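October
By Cadi Nicholas

I'd been meaning to go to the Vananham open day for ages, and this year I finally managed it, mostly thanks to Margit, who had a spare seat in her car and wouldn't hear any excuses. We set off far too early (I had toast in my coat pocket) and still got there after the queue had formed. Entry was £2, which went on the tea fund, and we each got a paper sticker that fell off before we reached the stairs.

The ground floor is all old workshops, let out by the month. My favourite was Birger Skjelbred's, where he re-canes chairs and lets people have a go! I was hopeless. You have to keep the cane damp and pull it snug without yanking, and I yanked. He undid my row very politely and told me the first seat he ever made took him 10 evenings and ended up on a bonfire.

Next door they were selling Dutik wool, the thick sort that smells of sheep, and Margit bought 6 skeins of a green she already has at home. I said nothing. There was also a man with jam, but he'd sold out of everything except marrow and ginger, so I've got marrow and ginger.

Upstairs was busier and a good deal stuffier. The rooms up there are plainer, more for working in than looking at, and I liked them better for it. I spent a long time by a tan wooden surface, the sort of thing I'd love in my own back room if I could get it up the stairs, and there was a tall black fan standing off to one side. I want one of those as well. Mine at home is a little clip-on thing that mostly moves the dust about. 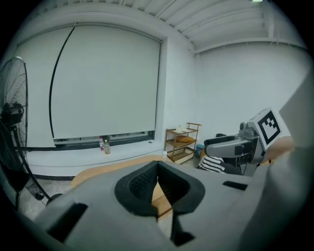

We stopped for lunch at half twelve, and I'd go back for the soup alone. Leek and potato, proper bread, and a slab of Warari cake, their own recipe, all cardamom and orange. Folke Hägglund was doing the serving and gave me an end piece, so he's a friend for life.

Parking is a pain, by the way. The field fills up and then you're sent down the lane, a walk of some 20 minutes with a hill in it. Wear boots. Margit wore her good shoes and I heard about it all the way home.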